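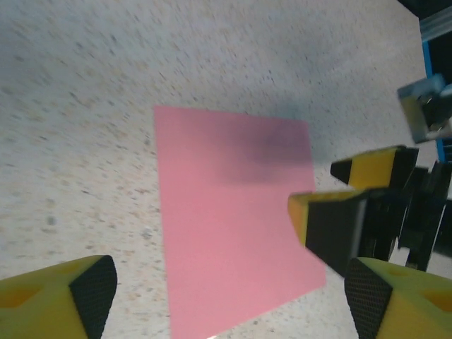

Wellard Slide Scanning turns glass microscope slides into image files that other people can open. We started in a former dental office because it had good water, thick floors and a landlord who didn't ask what "brain sections" meant. Our tastes are plain. A sheet of pink paper lying flat on a speckled gray countertop is about as decorative as we get, and the reports we send back with your scans follow the same school of design: one page, what we scanned, what we couldn't, and which slides had fingerprints on them.

Most of our work comes from university labs with a cabinet full of old tissue and a grant that ends in November. We also scan for teaching collections, two small museums and the occasional retired professor who has kept 216 slides of newt in the garage and would like them appreciated. We appreciate them. We charge the same rate.
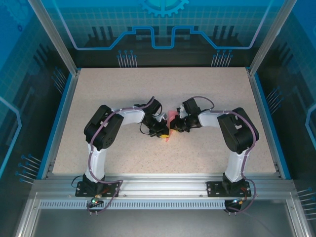

Two arms, one rail, grippers nearly tip to tip.

Our largest single order so far was the Brandis collection, 2859 slides of insect wings mounted by several hands over several decades, none of whom agreed on which end the label goes. It took us most of a winter. The files are now in order and the glass went home in better boxes than it came in.

What we do not do is diagnosis. We will tell you a slide is out of focus, cracked, upside down or labeled in a pencil last sharpened before the war. We will not tell you what's growing on it. For that you need a pathologist, and they have nicer waiting rooms.

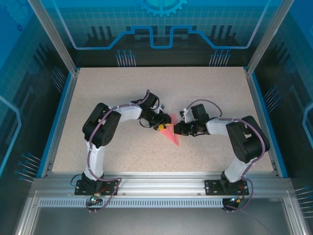
Yellow block in the left gripper, a pink-red triangle beside it.

Files are named with a system we call Clandus, which began as a typing mistake and was in use on 1000 slides before we noticed. It sorts properly, so it stayed. If you'd like your own naming scheme, send it with the order – we have followed stranger ones.

Small jobs are welcome. Ship slides in hard plastic boxes, upright, and please don't tape them to cardboard. Pickup is available from the Hegarty building on campus, side entrance, where the bell works if you lean on it.

Home About Services Rates Shipping Slides Contact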